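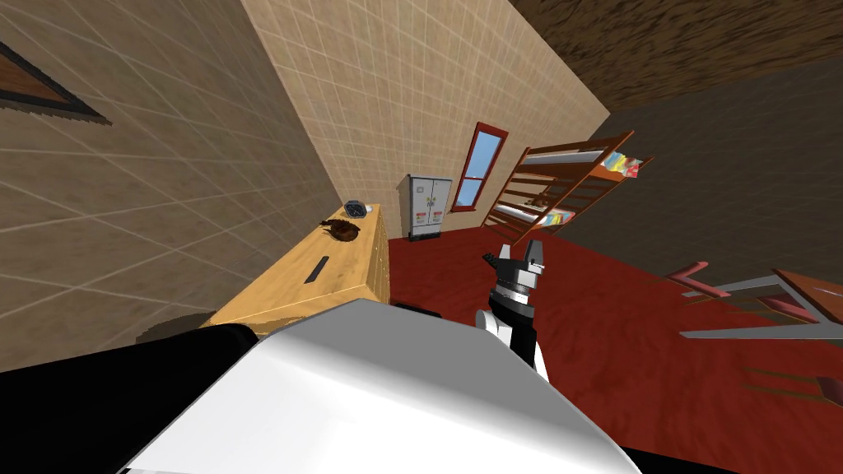

What happens to the Cistcombe post office clock now that the town has voted on it?

It stays five minutes fast until March, when it will be put right for the first time in living memory.

2 min read

Residents voted 146 to 139 last week to correct the clock on the front of the old post office, ending an argument that has outlasted two mayors and the post office itself, which moved out by the highway and now tells time with a phone.

The clock has run five minutes ahead for as long as people in town can remember. The usual story is that a stationmaster asked for it so that passengers would stop missing the morning train. The train quit running long ago. The clock kept at it.

"I have been early to everything my whole life," said Waltraud Engelhardt, who spoke against the change at Thursday's meeting and had, by her own account, arrived first. "I don't see that it hurt me."

Supporters of the correction argued that visitors are confused by it. Pressed for the name of a confused visitor, Garba Dauda offered his brother-in-law, who left a perfectly good lunch last summer to feed a parking meter that had time on it. The meter takes quarters and is, for the record, slow.

The work will be done by Rosser, a clock repair shop in Pestley, at a cost of $2000. That figure drew a murmur, as several people in the room had assumed that setting a clock meant moving the hands. Dardo Rivadeneira of Rosser explained that the hands are the easy part. The drive has been worn into its habits and would drift ahead again within weeks, so the gears have to come out, and the gears come out through a hatch that was painted shut at some point by somebody thorough.

An extra $200 was approved for the hatch.

Not everyone is waiting for March. Yulan Peng, who runs the bakery across the street, opens by the post office clock and has done so for years. She said she will go on opening at the same moment every morning, and that if the sign on her door now has to say 5:55 instead of 6:00, then the sign will say 5:55. Her regulars were divided on whether this counts as longer hours.

The high school has a thornier problem. Its tardy bell was matched to the clock years ago after a run of appeals from students who had been, by the one public timepiece in view, late before they were late. The principal's office said it would "look at the bell over the break" – a sentence that gave comfort to no student reached for comment.

A motion from Urs Hofstetter to leave the clock alone and move the rest of the town ahead five minutes failed for lack of a second. He has asked that it be placed on the agenda for the next meeting, which begins at 7:00 p.m. The notice does not specify whose.

Cistcombe Town News, posted December 12, 2016 | Contact the newsroom | All rights reserved | Back to top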